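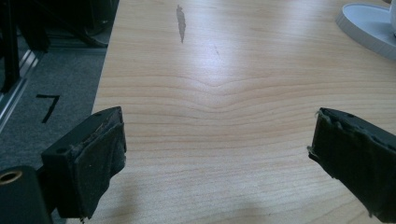
What is the difference between a flaw and a crack in a fired ceramic?

A flaw is any local fault in the body or glaze, such as a pore or a hard inclusion. A crack is a flaw that has begun to open under load, with a sharp tip at which stress is concentrated.

Handout 2: Brittle fracture in household ceramics
Course notes, K. Lindholm

Stress at the tip

In a metal, the material near a crack tip yields and the tip becomes blunt. A fired clay body has almost no capacity to yield at room temperature. The tip stays sharp, and the crack runs once the energy released by its growth exceeds the energy needed to form new surface. Strength therefore depends on the largest badly placed flaw, and nominally identical pieces fail at different loads.

Test bars of the Meminum body were fired to 1185 °C and broken in three-point bending. The mean strength was 79 MPa. Use the mean for comparison only. Design values are taken from the Weibull plot in the next handout. 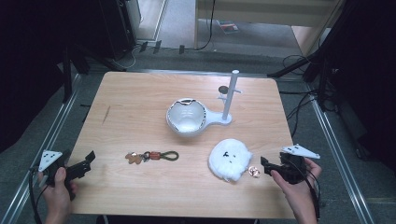

Edges are weaker than flat walls under a local blow. Less material lies behind the point of contact, and a crack that starts near the lip soon reaches a free surface and releases a flake. Glaze is often thin at the lip, and any mismatch in thermal contraction between glaze and body adds to the stress. The white bowl with the flat handle has a jagged rim of the type to be sketched in exercise 2. Mark one likely origin on the sketch and draw the probable crack paths away from it. A damaged rim alone does not identify the cause; the fracture surface must be examined under low-angle light.

Terms to learn: mirror, mist, hackle, arrest line.

Reading: Wikström notes, section on glaze fit. The Mollura data sheet is needed for exercise 3 and should be brought to the March session.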